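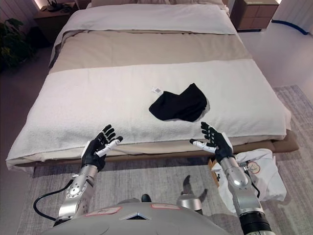

1/ Build notes, both arms on the torso now

Home bimanual build, head camera view. Current task is one black sock on a white blanket. Paper tag still on it. Up to now everything was done on a bench in the shared shop at Flotcombe, on a hard flat surface with clamps.

2/ Hands

Five digits each, black fingers, white thumb segments. Tendon driven. The thumb has its own motor, which doubled the wiring and was worth it. Thumb tip to index tip closes with no visible gap on the left. The right is still out by a hair and I have stopped chasing it.

3/ Cabling

The left arm has a service loop on the outside. Inside routing looked better and pinched at full elbow bend. The right cable runs along the outer side with less slack. If it snags I will redo it to match.

4/ Why a bed

Soft surface. On the bench, a fingertip that comes in low hits wood and the current spikes, so contact detection is easy. Terry cloth gives way and the spike never comes. I had the threshold at 900 counts. On the blanket it has to be 312, and at 312 the wrist's own friction trips it when the arm moves fast.

5/ Fix for that, for now

Slow the last part of the approach to 20 mm/s and switch to the low threshold only inside that zone. Crude. Thomas Pace suggested subtracting a friction model instead. He is right and I have not written it.

6/ Grasp

A bunched sock has no useful long axis. The planner wants one and picks a different answer each time the fabric shifts. I dropped the axis fit and went to highest point plus a fixed hand yaw. Dark on white makes the segmentation trivial, so no credit to the vision side yet. White sock is the test that matters.

7/ Labels on the shell

Handwritten, red border. Keep them where the head camera can read them. Saves opening a laptop to check notes during a session.

8/ Parts

Forearm housings are from Benedetti, machined to my drawing. Bolt circle was correct on the second batch. Joint caps are printed.

9/ Open items

Friction model. Right thumb offset. Reach at the foot of the bed is fine, reach to the pillows needs the base to move, and the base does not move yet. Morena Mazza has the drive board and says March.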